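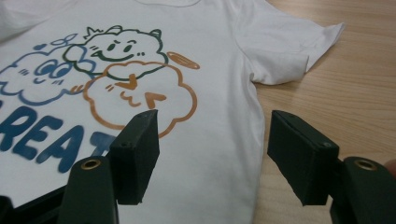
Print | E-mail

Ladmont Clothing Reuse Pilot
Progress report to the Goossens Fund, January 2022
Prepared by Riet Postma for Nhyira Antwi, grants office

1. Where things stand

The pilot has been running for 6 months. It was set up to find out whether a town the size of Ladmont can keep a useful share of its unwanted clothing in use locally, without shipping it off in bales to a buyer who may or may not tell us where it ends up. The grant agreement asks me to say whether we are "on track." On the things we promised to do, we mostly are. On the thing we set out to find out, I don't think we know yet, and I would be uneasy if this report were quoted as saying we do.

All 11 drop-off points are open. The sorting room behind the old print shop is in use and the lease is paid through the end of the grant period. The free rail at the community center has been stocked every week except over the holidays. The school exchange ran in August as planned. The repair sessions started late and I will come to those.

2. What came in and what went out

From the start of the pilot to the end of last month, 1177 garments were logged as rehomed. That is the number on the poster in the library and it is the number the local paper used. I want to be careful with it.

"Rehomed" in our log means the item left the free rail or the school exchange in somebody's hands. It doesn't mean the item was worn. It also doesn't mean that the person who took it would otherwise have bought a new one, and that second point is the whole basis for the savings figures that projects like ours like to print. We have no such figure in this report. I was asked twice in the fall to produce one, using a standard multiplier from a toolkit, and I read the toolkit. The multiplier rests on a survey in which people were asked, while holding a free coat, whether they would have bought a coat. Most people said yes. I would probably have said yes too.

There is a second problem, which is that some of it comes back. Gaétan Bergeron, who runs the sorting room, started putting a small ink dot on the care labels in October after he was sure he had handled the same pair of corduroys three times. He was right about the corduroys. We now know that a portion of what we log as going out has been out before, but the dots were not used from the beginning, so I can't say how large the portion is for the whole period. Children's clothing seems to come back the most, and I don't count that as a failure. A toddler's sweater that goes out, is outgrown and is handed back in has done what it was meant to do. But it should be logged as one sweater with two users, and at present it goes down as two sweaters.

From next month the log will have a separate column for returns. The headline number will grow more slowly after that. Please don't read the change as a drop in activity.

3. Quality of what is donated

The application said that "most" donated clothing would be fit to wear. I wrote that sentence and I should have put it more softly. It depends very much on the drop-off point. The bins at the library and the community center bring in clean, folded, usable things. The two bins at the edge of the supermarket lot bring in single shoes, pillows, and once a car mat.

Plain T-shirts and children's printed tops are the bulk of what we receive in any week. They are also the hardest to place in the quantities we get. The usual advice is that good basics always find a home, and in our experience that is true up to the point where the rail is full of them, which happens by the middle of the month. Winter coats and work boots go within the hour. We have never had enough of either. The kindest thing I can say about the mix is that people give what they have too much of, and their neighbors tend to have too much of the same.

We looked at whether better signs on the bins would help. Kobe Schouten redesigned them with pictures of what we want and what we don't. The supermarket bins were exactly as bad afterward. I would not spend more on signs.

4. The sorting software

The budget included a license for Clurkix, the inventory app recommended at the launch workshop. The claim was that it would halve the time spent on logging. It has not. Each item needs a category, a size, a condition grade and a photo before the app will save the entry, and the condition grades were plainly written for a resale store. There is no grade for "fine for painting the garage in," and that is where a fair amount of our stock belongs.

Gaétan kept a paper tally next to the app for two weeks to compare them. The paper was faster and had fewer mistakes. The vendor has said that an update will allow entries without photos. I have heard this since the fall. If it has not arrived by the renewal date I propose to let the license lapse and move the 900 dollars set aside for it to the repair sessions. I need your approval for that change, and I would be glad to have it early.

5. Repair sessions

These were due to start in August and started in November. The delay was partly the room and partly that our first instructor took a full-time job. Kobe Van Acker took over and has run the sessions since.

People like them. The feedback cards are warm, some of them very warm, and attendance has held up in bad weather. What I can't find in the cards is much evidence that people who came now mend things at home. When we asked at the door, the regulars told us they save their mending for the session. Kobe's view is that this is fine, and that a hem sewn up in company is still a hem sewn up. I agree with him as far as it goes. But the application described the sessions as teaching a skill that would spread through households, and so far it looks more like a pleasant evening with good lamps and a decent machine. I would fund it again on those terms. I just think we should describe it on those terms.

Zippers remain the most requested repair and the one we most often turn away. A zipper replacement takes most of a session and costs more in parts than many of the jackets would fetch.

6. The unsold remainder

Whatever can't be placed on the rail goes to Drerkoletti, who collect from the sorting room and pay by weight. The contract says that the material is "reused or recycled to the fullest extent practicable." I asked what that means for our loads in particular. The answer was courteous and contained no information. I asked again in writing and received a brochure.

I have no reason to think that they do anything improper. I also have no way to show you, or anyone in Ladmont, that a stained shirt handed to us has a better end than a stained shirt put in the trash. We should stop saying "nothing goes to waste" on the web page. I have asked for the line to be removed and it was still there when I last looked.

There is another collector who offers a breakdown by destination. They pay less and would want a larger minimum load, which means storing more in a room that is already tight. I will bring a proper comparison to the next report. My guess is that the breakdown is worth having even at the lower price, but I have not seen a sample of it, and brochures have taught me some caution.

7. Money

Spending is within budget on every line apart from transport. Van costs are over because the supermarket bins fill up quickly with things we don't want and have to be emptied anyway. Closing those two bins would bring the line back into balance by spring. The supermarket would be sorry to lose them, as they appear in its annual brochure. I recommend closing them.

The line for publicity is underspent. I would leave it that way. We do not need more clothes -- we need more of the right ones, and publicity has so far brought us more.

8. What I would like to do in the remaining period

Log returns separately, and report users and garments as two different things.

Close the supermarket bins.

Run a coat and boot drive aimed at workplaces, before the weather turns again. Two employers have said they would take part. One of them has also said who should come to the photo, so I am waiting to see whether the coats follow.

Call back a small group of people who took items from the school exchange and ask them, some months later and with nothing free in front of them, whether the clothes were worn. Even a handful of frank answers would be more use to us than the toolkit.

Decide on Clurkix by the renewal date.

9. A note on the next stage

You asked in your last letter whether the pilot is ready to be copied in other towns. I would wait. The free rail works, in the plain sense that people come to it and leave with things they chose, and I would defend it to anybody. The rest of the claims made for this kind of project, ours included, are resting on numbers that were picked up somewhere else and passed along. By the end of the grant we should have a few of our own. If they are good I will be happy to say so, and if they are poor I would like them printed at the same size.

The log and the receipts are available in the sorting room, and Gaétan can go through them with your office whenever it suits.

Riet Postma
Ladmont Clothing Reuse Pilot

Print this page | E-mail this page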